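Flestville Neighbors Forum > Food and Kitchen > Meal planning apps, worth paying for?

tamara_ciobanu
Posted 30/11/2019
Has anyone stuck with Multo past the free trial? It's 8 dollars a month and claims it will cut your grocery bill by 30 percent. Thirty percent of what? I cook the same dinners most weeks and I can't see where the savings are supposed to come from. My sister swears by it, but she also swears by celery juice.

porchlight2
I paid for 2 months. The recipes are fine. The shopping list kept telling me to buy cumin, which I own enough of to last until I die.

Relusside
I'll disagree with the grumps. We spent 180 less the first month. You do have to put in what's in your pantry, and most people skip that part.

tamara_ciobanu
180 less than what, though? If the month before was a holiday or you had guests, that number means nothing. And typing in the pantry is exactly the job I'd be paying to avoid.

Relusside
Less than a normal month. I keep receipts. Believe me or don't.

diep_eats
Diệp from the east side. My problem is how long you spend staring at the thing. By the time a menu is picked you could have had the rice on.
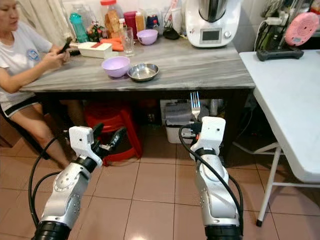

Phone first, dinner later.

I went back to a list on the fridge. Soup, rice and something, eggs, leftovers. It costs nothing and it doesn't send me a notification at 8 in the morning.

porchlight2
The notifications! "Your spinach misses you." I deleted it over that one.

Relusside
You can turn those off in settings, folks.

tamara_ciobanu
Sure, and I could also just not install it. Does it at least handle substitutions? Our store is out of half of everything by evening.

Relusside
It does, mostly. It once gave me cottage cheese for feta.

diep_eats
Those are not the same food. Anyway, before paying, try this: clear off the table and write out one week by hand, with prices from your last receipt next to each meal.
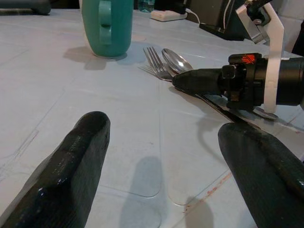
Then do the same the week after and see what got thrown out. If the waste is small, no app is going to find you 30 percent. Mine was mostly bread and herbs, so I buy fewer herbs now and freeze the bread.

porchlight2
Freezing bread works. Slice it first.

tamara_ciobanu
OK, I'll do the paper version through December and hold off on Multo. Relusside, if you still have those receipts I'd like to see the before and after.

Relusside
Will dig them out. Cottage cheese month included.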